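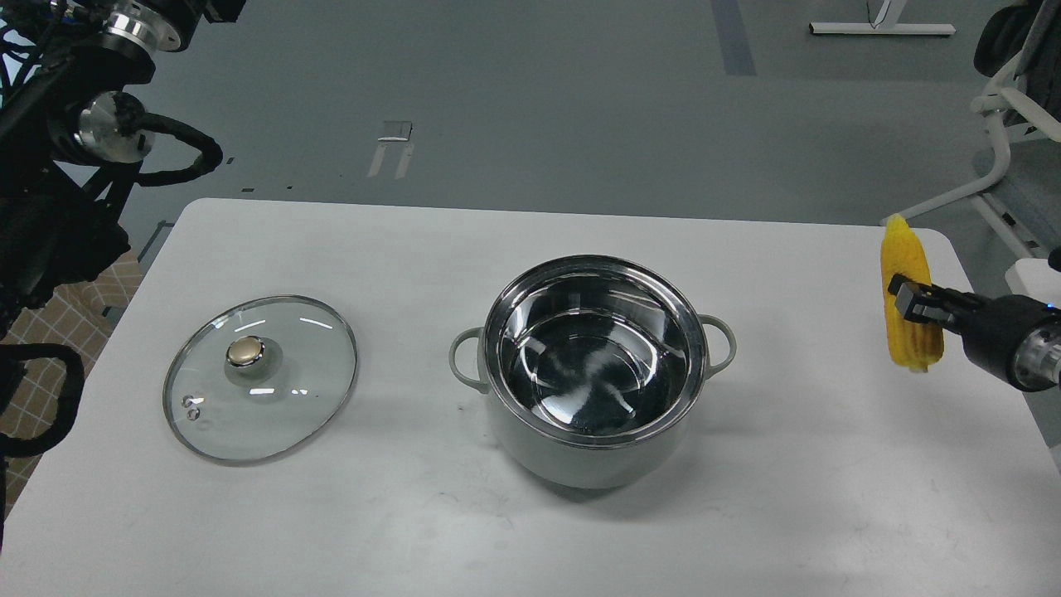 Issue 30

I moved to Flondley in May and spent the first month cooking on one burner. The stove in the new place is a Tokness, old enough that the hardware store in town no longer carries parts for it. I called the company and got through after 3 tries. They wanted 300 dollars for a new control board, more than I paid for the stove. So I cooked on the front left burner and learned what I could do with it.

Mostly I learned about order. If you only have one burner, the slow thing goes first and gets wrapped in a towel while the fast thing cooks. Rice holds its heat for a long time that way. Eggs don't. Pasta with a separate sauce is a nuisance, so I started making the sauce in the morning and eating it at room temperature over hot noodles. I still do that.
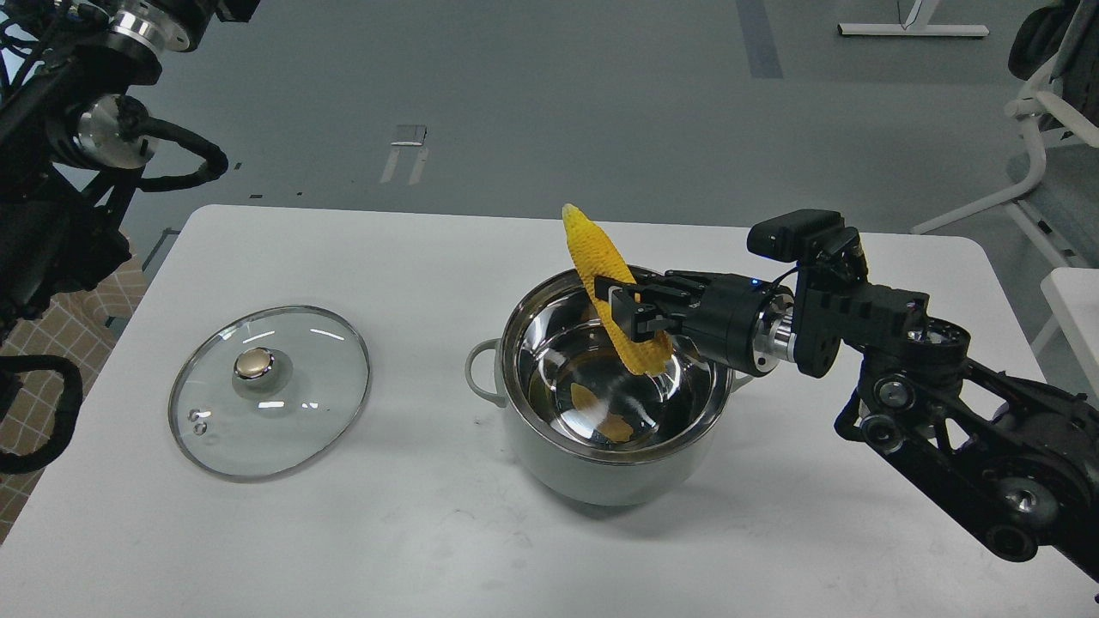
The farm stand on Villanueva Road helped more than any recipe. It opens at 7 a.m. and sells whatever came in that day, and you put your money in a coffee can. I went before work and planned supper on the drive. Beans and new potatoes can share a pot if the potatoes get a head start. A yellow corn cob held over a pot is still my idea of an easy supper - it goes in whole, comes out in a few minutes, and the water is good for soup the next day.

A repair shop in Pander finally had a used board on the shelf, part 2436, and I put it in myself one evening. All the burners work now. I use two of them. The back ones have turned into a place to set the salt and the spoon, and I should probably move the salt before I forget and turn one on.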